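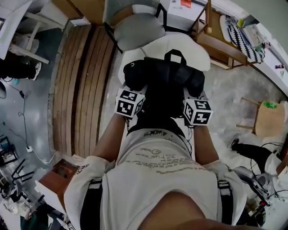
One reader of the first release asked whether the Corkville list could be trusted for spellings, as her gran always said "putchock" and never "puttock". Both are in now, and thank you for writing in!

Home | Files | Notes | Contact

# Gerkik: a word list of kitchen and garden talk

Gerkik is a small collection of everyday dialect words, gathered in Corkville, Campos and Putholm over a good many cups of tea. There are 1,165 entries in this release, each with a plain meaning, the place it was heard and, where we could manage it, a sentence showing how it is used.

## What's in it

- `words.csv` – the main list, one word to a row
- `places.csv` – 17 streets and villages, grouped under the three towns
- `doubtful.csv` – 30 words we couldn't pin down

Spellings follow whatever the speaker preferred. Where two people disagreed (and they did, quite cheerfully) you'll find both, joined by the `see_also` column.

## Known gaps

Putholm is thin, I'm afraid, with only 5 speakers, and nearly all of them gardeners, so there is plenty on beans and very little on baking. Campos words for weather were collected in March and lean heavily towards rain.

## Using it

Help yourself for teaching, quizzes or plain curiosity – a mention of Gerkik is always nice. Corrections are best sent with the row number.

Last updated: March
4 comments | 12 shares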